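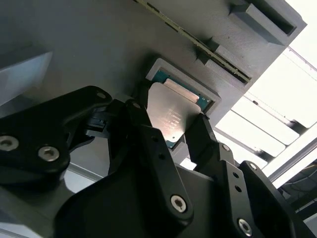 About Us

Trillon fixes, upgrades and resells desktop computers. We do this in a long, narrow shop behind a dry cleaner, which means the place always smells faintly of pressed shirts and we look more professional by association than we deserve.

Most of what comes through the door is a computer that somebody has been told to throw away. Sometimes that advice was right. More often the machine needs a newer processor, a good cleaning and an owner willing to close a few browser tabs. We can supply the first two.

How we started

Hạnh Phan opened Trillon in February with a workbench, a box of screwdrivers and a lease she describes as "optimistic." She had spent years in the repair department of a large electronics store, where her job was mainly to recommend extended warranties. Jae-in Ryu joined a month later, after bringing in his own computer for repair and correcting the way it was being repaired. Hạnh maintains that she would have gotten there.

There are still just 2 of us on the payroll. If you call and get the serious one, that's Hạnh. If you get a long silence followed by a question about your power supply, you've reached Jae-in.

The part with the processor

People are often surprised by how small the expensive bit is. A processor is a square of green board with a metal lid on it, and it has to sit in its socket exactly one way. Turn it wrong and it won't seat. Turn it wrong and push, and you'll be calling us, probably using the phrase "it just came like that."

So we go slowly. The chip gets lined up over the socket before it goes anywhere near it, and it is lowered straight in, with no sliding and no wiggling. Hands off the contacts. The old thermal paste comes off completely before new paste goes on, and new paste means a modest amount – the heat spreader is not a bagel.

If you'd like to do the job yourself, we'll sell you the part and tell you which corner to look at. We have no objection to people fixing their own things. It's how we got Jae-in.

What it costs

A processor swap is $90 in labor, plus the part. We'll tell you the price of the part before we order it, and we'll tell you if we think you should spend the money on memory instead. Every rebuilt desktop we sell comes with a 97-day warranty. It was supposed to be 90, but there was a typo on the first batch of stickers and we had already paid for them.

What we don't do

Printers. We've discussed it and the answer is no.

Find us

We're at 1622 Hong Street, entrance around the back. Walk past the dry cleaner and knock if the door is shut – it sticks, and it's on the list.

Page last updated September 2026.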